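Welcome, and thanks for stopping by! This is the README for the Prastport Film Notices collection, a plain set of text files gathering the short announcements that small distributors, festivals and repertory theaters send out when a picture gets bought, booked, moved or quietly dropped. If you love independent film the way we do, you probably already know how hard these notices are to find a few years later. Websites get redesigned, newsletters vanish, and the only record that a strange little thriller ever had a release plan is somebody's old inbox.

## What's in the collection

There are 556 notices at the moment, each one kept as its own text file, with a matching row in `notices.csv`. Most are quite short - a paragraph or two with a title, a plot teaser and a hoped-for release month - but a few run on for pages, and we've kept those whole (the long ones are often the most fun to read).

The notices come from 3 senders:

- **Vakemell**, a distributor that leans toward horror and odd comedies
- **Kotian**, a genre festival with a lively market on the side
- **Naven**, a repertory theater that picks up older titles for new runs

## How the rows are laid out

| Column | What it holds |
|---|---|
| `id` | The file name without its ending |
| `title` | The film's title as the notice spells it |
| `sender` | Vakemell, Kotian or Naven |
| `kind` | `acquisition`, `booking`, `date_change` or `withdrawn` |
| `territory` | Where the rights or the run apply, if the notice says |
| `release_text` | The release wording, copied exactly |
| `release_month` | Our reading of that wording, or blank |

Please do look at `release_text` before you lean on `release_month`. Distributors have a wonderful range of ways to avoid naming a day, and "in time for the scary season" could be September or it could be the very end of October. When we couldn't settle on a month, we left the cell blank and moved on.
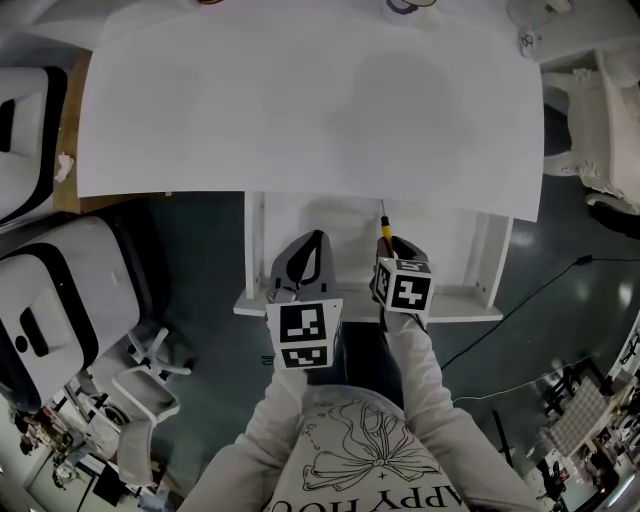
*Maintained by the Prastport Film Records Team*

## Titles that change

Films get renamed all the time between the festival and the shelf, so we keep every notice under the title it was sent with, and then tie the different names together in `also_known_as.csv`. It has just 2 columns, the earlier title and the later one. If a film went through several names you'll find several rows, and you can follow them along like a trail of crumbs.

We haven't tried to fix capital letters. Some senders shout every title and some don't, and we rather like being able to tell who wrote what.

## Known gaps

Kotian's early market notices are thin, mostly a title and a territory with nothing about cast or story. Naven often sent one notice for a whole double bill, so those files share a single `id` and take up 2 rows in the table. We also know that withdrawn titles are underrepresented - a company is much happier to announce a purchase than a change of heart - so please don't use the collection to work out how often deals fall through.

## Using it and sending things in

The table opens in any spreadsheet program. Choose UTF-8 when it asks, or the accented names will come out as soup. The wording of each notice still belongs to its sender, so check with them before reprinting one in full. Our own table and notes are free to use, and a credit to the Prastport collection would be lovely.

Found a wrong month, or a notice we've missed? Open an issue with the `id` if there is one, and paste in the text of the notice along with where it appeared. The next batch of corrections goes in this November.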